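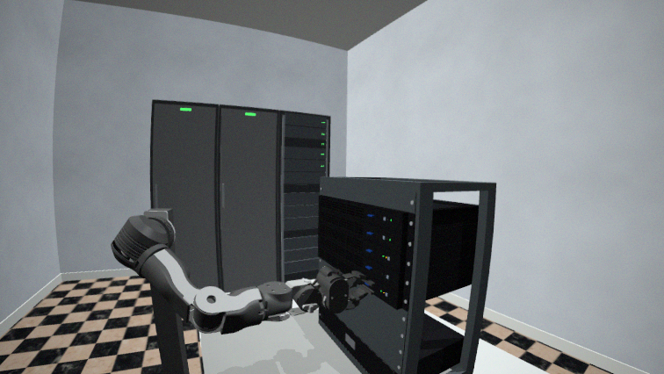

Category: Cycling

1/ I bought my first gravel bike in May. Many people asked me which one and why, so I write it in a few posts. I am not an expert, I only ride a lot.

2/ My choice was between the Ziline and the Vurico. Both have disc brakes. The Vurico is lighter, but its gears are too hard for me on the climb to Mavromatis. I took the Ziline.

3/ It was second-hand and I paid £485. The seller wanted more, but the chain was worn and the front tyre had a cut in the side. 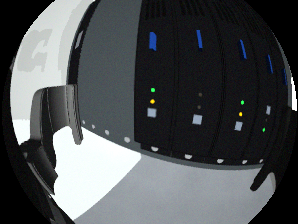

4/ So, add the price of a new chain and a tyre before you say yes. I did not think of the brake pads, and this was my mistake. They cost me £26 in the second week.

5/ Size is more important than the brand. I am between two sizes and I took the smaller one with a longer stem. After three hours my back is still fine.

6/ Tyre pressure: I began much too hard, as on my old road bike. On the stony track behind Ududon my hands went numb. Now I let some air out before the track and pump again for the road home.
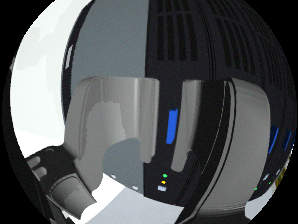

7/ The longest ride until now is 221 km in two days, with one small bag under the saddle. Next time I will carry a second tube. I had two punctures on the same hill and had to borrow a patch.

8/ If you have a question about the gears, please write it under this post. I answer in the evening.

Recent posts
Cleaning a chain without a special tool
Winter gloves: my 14 pairs
Ududon to Mavromatis by the old road

© Ziline Riders' Notes | Contact | Back to top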